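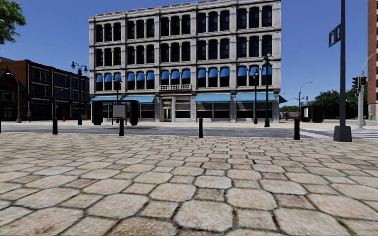 Ticket: Prindent stops printing after the first page
Status: open, waiting for support
Opened: 1/4/21
Product: Prindent, installed on the front desk computer
Office: Villarham

What happens
I send a document of several pages to the printer. The first page comes out correct, then the queue shows "paused by Prindent" and stays like this. If I press Resume, it prints one more page and pauses again. With one-page letters I never have the problem. Our other office in Truvthorpe uses the same version and prints normally.

What I tried already
Restarted the computer and the printer, in both orders. No change.

Removed the printer from Prindent and added it again with the name Barbu, same as before. The first job of 23 pages went through completely, and I was thinking it is solved. The next job stopped after page one.

Turned off the option "Confirm each sheet". It was off already, but I turned it on, saved, and turned it off again – no change.

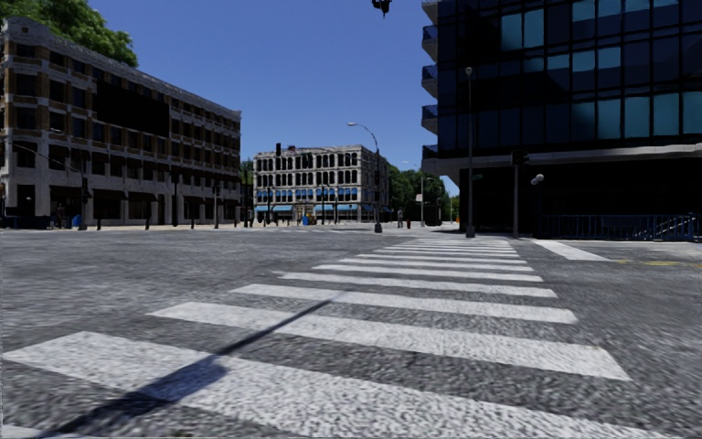 Printed from a different user account on the same computer. In this account everything works, also the long documents. So I think the fault is in my user settings and not in the printer or the cable.

Renamed the settings folder, as your help page recommends. Prindent made a new one, but it copied the old values into it. I do not know from where it takes them.

Questions for support
Is there a second place where the settings are stored? Can I delete it safely, or will I lose the label templates? We have four of them and they took a long time to make.

Update, same day
I attached the log file. The line "sheet limit = 1" appears two times, both just before the pause. I cannot find this setting in any menu.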